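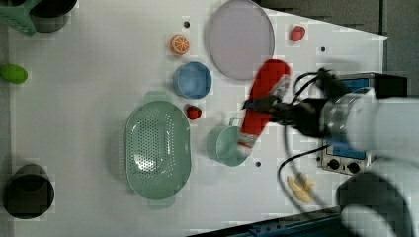

The red and white bottle in the gripper, with the mug just under it.

In November I moved my arm project from the kitchen to the shared workshop, and since then it goes better. Chie Murakami helped me to write the new grip routine. Before, the fingers closed with full force each time and the motor became hot. Now they stop when the current rises — a simple idea, but I needed 18 evenings for it.

The log has 875 grip attempts so far. I keep also the bad ones, so I can compare them later.

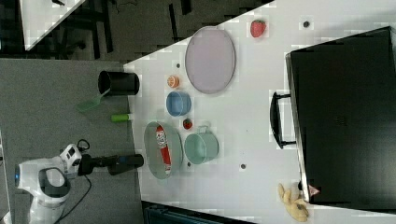

My next problem is the cable. When the wrist turns too far, the cable pulls and the position is wrong by more than 2 millimeters. Janaka Mollah advised me to leave a longer loop and fix it at the elbow with soft tape. I will try this first, before I change anything in the code.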